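Reading a Speech as a Source: Notes for Unit 2
Course: Writing About Food and Farming
Instructor: Ghada Chamoun

In this unit we read the printed text of a public talk on farming. The talk was given by Munther Mansour to the growers' association in Surkby and was later made into a booklet of 24 pages. Please bring your own copy, with your notes in the margin. The page numbers in this handout are from the booklet and they don't match the older photocopy.

1. Speech and essay

A speech is written for the ear. The speaker repeats the main point many times, because a listener can't turn back the page. When you read such a text at your desk the repetition can feel heavy. Do not judge it too fast. Mark each place where Mansour comes back to the word "soil" and ask what is new in that paragraph. On page 14 he uses it for the first time to speak about debt, and this is for me the center of the booklet.

2. The figures

Mansour says that 138 farms in the Kuton valley stopped keeping animals. He gives no source in the talk. The afterword by Rawan Abou Jaoude does give one, a survey by the district office, but she also explains that the survey counted only farms with a registered owner. So the figure is not wrong, but it answers a smaller question than the audience probably heard. In your paper, please cite the afterword for this number and not the speech. 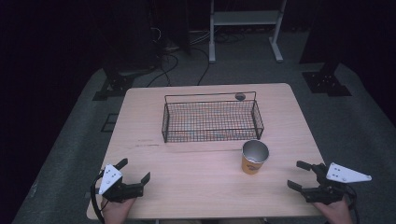 Department of Food and Rural Studies

3. Foreword and afterword

Many students skip these parts. In a short book they carry much of the weight. The foreword by Musa Idahosa prepares us to agree with the speaker: he tells of his childhood on a farm near Venter before he says one word about the argument. Abou Jaoude writes as a colleague who has some doubts. Compare the verbs that the two writers use for Mansour. In the foreword he "shows" and "proves", in the afterword he "suggests" and "hopes".

4. Terms to know

Mixed farm: a farm which keeps animals and also grows crops.
Ley: a field put under grass or clover for some years between crops.
Food miles: the distance that food travels from the farm to the buyer. Mansour uses this term loosely, see page 9.

5. For next class

Read the foreword again, and also the review by Forough Esfahani in the course folder. She thinks the booklet is too kind to large buyers such as Graler. Write one page: does she answer the speech, or only the foreword? Quote at least 2 sentences from each text. Papers are due at the start of class, on paper please.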